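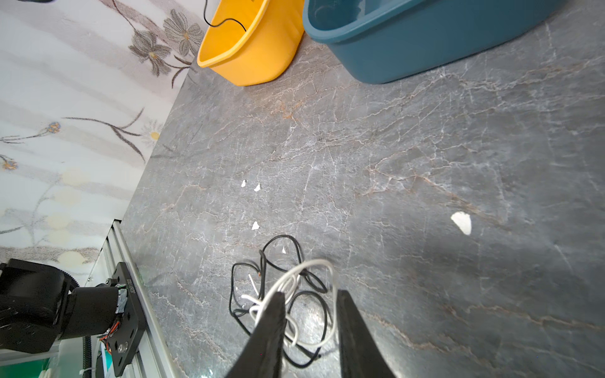
Black wire and white wire, grey table.

October. Workshop, started 9.40, later than wanted.

Durnbridge garrison account, carrying on from last entry. Where we'd got to: constable hands over the castle, inventory made on the changeover, clerk lists what's in the tower. 30 crossbows, of which "some lacking nuts" (he doesn't say how many, would have been nice). 593 quarrels in chests. Previous constable had been allowed money for 700 of them. So either they shot the difference off, lost it, let it rot, or somebody pocketed the price. Caron thinks pocketed. Caron always thinks pocketed.

Point of the bench work: how fast does a stock of quarrels waste away if a garrison practises with it at all? If a bolt lasts two shots the missing ones are a few afternoons. If it lasts twenty then there's something to explain.

Crossbow. Using the Lozano bow again, the one with one foot in the stirrup and belt hook. Prod is steel, so wrong for the date of the account, should be horn and sinew or just a thick yew lath. Known problem, not fixing it this month. Turned down to a weaker prod so the bolt leaves at something like the speed we'd expect from wood. Kaan reckons still too lively. Kaan Canpolat to redo the speed readings with the heavier bolts, he has the sheet.

String: new one, linen, waxed. Stretched a lot in the first dozen pulls then settled. Served the middle with more linen thread, bit lumpy on the left side. Check before every session!! Last string went at the loop end and I'd rather not do that again.

Nut: antler, third one. Small chip on the lip, same place as number two. Think the edge is too sharp where the string sits. Took it down with a fine file and a bit of leather, no change in the feel of the trigger. If this one chips again try cutting the blank from lower down the antler where there's less of the spongy middle.

Quarrels, ash shafts, wooden flights let into slots and glued. Glue is hide glue. Heads socketed, plain square section, from the smith's second batch. The first batch were prettier but the sockets were all over the place.

Shooting, 11.15 to lunch. Butt is turf, built up the way the Caron notes say, banked earth behind. Soft ground, rained yesterday.

Bolt A. Fine. Fine. Fine. Fifth shot, head stayed in the turf when pulled. Dug it out, shaft undamaged. Pinned it back.
Bolt B. One flight lifted on shot two. Reglued, put aside.
Bolt C. Went over the bank. Not found. Twenty mins looking.
Bolt D. Hit the frame of the butt, shaft split from the socket back. Dead.
Bolt E. Still going when we stopped, no complaints.
Bolt F. Wobbles, always has. Nut or shaft? Didn't chase it.

So: losses are nearly all (1) heads pulling off in the turf, (2) flights, (3) plain losing them. Only D was really broken by being shot. And D was my bad aim. That is quite different from what I wrote in the plan, where I had breakage at the top and hardly mentioned losing them. Need to chang the plan.

Point for the write-up: a lost flight or a pulled head is a repair, and a repair ought to turn up in the accounts as glue or feathers or a fletcher's wage. Do we see any? Went back to the roll over a sandwich. The roll is 148 lines in our transcript, read the lot again. Found:

- line for "repair of bows and other small things", lump sum, useless
- one payment to a smith for nails and "heads", no number given, might be quarrel heads, might be anything with a head
- nothing for a fletcher at all
- grease, quite a bit of it. Could be for strings, could be for carts

No fletcher is odd if they were practising regularly. Unless one of the garrison did it in his own time, which wouldn't cost the constable anything and so wouldn't be written down. Caron will say this proves they never practised. It doesn't. But it doesn't help me either.

Other thing, noticed on this reading. The word we've had as "old" (next to the chests) could be "feeble". Kaan looked and isn't sure, there's a hole in the way and the first letter's gone. If feeble, then the clerk counted bad bolts along with good ones, so the total is everything in the chest incl. rubbish, and waste by damage would NOT show up as a drop in the count. Would only show the ones lost outright. That changes the sum a lot. Mark as uncertain in the transcript, square brackets and a query. Do not let it go into the Dalura draft as "old" without a note.

Afternoon, damp test. Left two spare bolts in the lean-to since last month, on the earth floor, with two more on the shelf as a check. Floor ones: flights loose on both, hide glue gone soft and smelly, rust in the sockets, one shaft bent enough to see. Shelf ones perfectly good. So a damp tower would do for a chest of bolts with no shooting whatever. The account has a leaking roof in the same tower! Lead bought for it the following spring. Put this near the front of the write-up.

Only two bolts on the floor though, so not much to stand on. Set up a proper run: six on earth, six in a closed box on earth, six on the shelf. Look at them monthly. Labels in pencil, ink ran last time.

To do
- speed readings, heavier bolts (Kaan)
- ask the smith if he can punch a pin hole in the sockets befoer we get them, drilling is slow
- look for bolt C again when the grass is cut
- more wax
- Lozano wants the prod back by the end of the month, measure it first, thickness at both ends and the middle
- find out if the neighbouring manor's accounts name a fletcher. If he was paid there he might have been doing the castle's work as well
- change the plan, see above

4.50 packed up, light going. Left thumb sore from the string. String unhooked and hung up, prod oiled.

Later: Kaan rang. He says the smith's payment in the roll is by the hundred, he checked the abbreviation against another line. If so they are far more likely to be quarrel heads than anything bigger, and the sum would buy a decent number of them. Haven't checked it myself. Look at it first thing.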